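Speaker notes — "One Bowl at a Time: setting a table for people you like"
Stirnberg community hall, September 2022

Opening (stay off the microphone if the room is small)

Hello, and thank you for coming out! Ask who ate breakfast standing up this morning. Wait for the hands. Put mine up too.

I want to talk tonight about tables and what we put on them. I've been running the Zivamwood suppers for six years now, and I still get a silly rush of pleasure when the first bowl goes down and the room starts to look like somewhere you'd want to sit.

Part one: start with a bowl

Most people start with the cloth, or the candles, or a panic about chairs. I start with a bowl. Choose one you love and let everything else follow it. Mine tend to be green. I can't help it — put a mint-green glaze in front of me and I'm gone. A shiny one is even better, as it picks up whatever light you've got and you need far fewer bits and bobs to make the table feel alive.

Look inside before you buy. We all turn bowls over to read the bottom (I do it in other people's houses, sorry), but you'll be looking down into the thing all through dinner. Is the rim a different shade? Does the colour deepen as it goes down? Is there a ring at the base where the soup will settle? Lovely things to find when you've nearly finished eating. 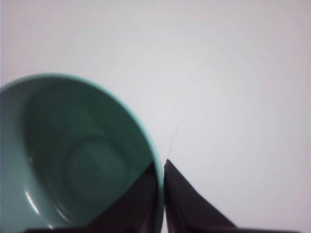 Then there's weight. Pass the two sample bowls round now, one from each side, and ask people to hold them with their eyes shut. Give this a good minute. Someone always prefers the heavy one and is quite fierce about it. Let them talk! The Skudulach supper went on for ages at this point and it was the best bit of the evening.

If asked about matching sets: I don't mind either way. Three bowls that nearly match look wonderful together. Mention the Patrício stall at the October market, which sells odd ones by the crate.

Part two: the table itself

Slow down here, I always rush it.

Before anything goes on, clear the lot. Post, keys, the plant that lives there. Wipe it down and then stand at one end and look along it. I know it sounds daft, but you learn a lot about a surface when you give it a moment. A mottled grey top is a gift, by the way. It forgives crumbs, it goes with every colour I've ever tried, and green looks marvellous against it. Pale walls help as well, so think twice before hanging anything behind a busy table.

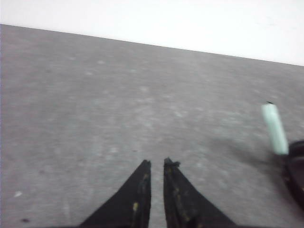

Grey tabletop against a plain, pale wall.

Next, place the big bowl a little off centre. Walk away. Come back in through the door as if you were a guest and see where your eye goes. Move it once if you must, then leave it alone and do the spoons.

Our biggest night was around 300 people, and we did it the same way on every table: clear, wipe, bowl, spoons, water. Flowers only if someone brought some.

Hands-on bit

Everybody up. Pairs, one bowl per pair, any table you like. Swap places when I ring the bell and have a go at someone else's. Keep the tea going at the back.

Questions, then collect the sample bowls before people put their coats on.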